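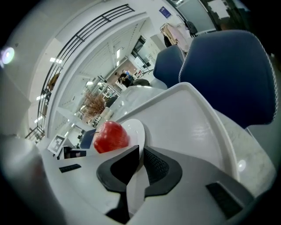
Mayo, 16:40
Por Aigars Kütt

Incidencia 179: la bandeja blanca baila sobre la mesa

Estado: resuelta (¡por fin!)

Síntoma: al dejar algo de peso en un lado, la bandeja cabecea y la fruta rueda hasta el borde. Pasa en la mesa de la sala Pevon, con plato y sin él.

Prueba 1. Giro la bandeja media vuelta. El cabeceo cambia de lado con ella, así que la mesa queda descartada. ¡Buena señal, ya sabemos dónde mirar!

Prueba 2. Le doy la vuelta y paso una regla por la base. Hay 2 mm de holgura en una esquina. Mirándola desde arriba no se notaba nada, de verdad que engaña.

Prueba 3. Pego dos topes de fieltro de los que sobraron de las sillas de Imance. Cargo 1000 g en cada esquina, una por una, y ni se mueve. Me encanta cómo ha quedado, y encima ya no chirría al arrastrarla.

Pendiente: el fieltro no aguanta bien el lavado, hay que despegarlo antes de fregar. He pedido topes de silicona a Trilov. En cuanto lleguen los cambio y repito la prueba del peso.

Si alguien nota que vuelve a cojear, que reabra esta misma incidencia y diga qué esquina es.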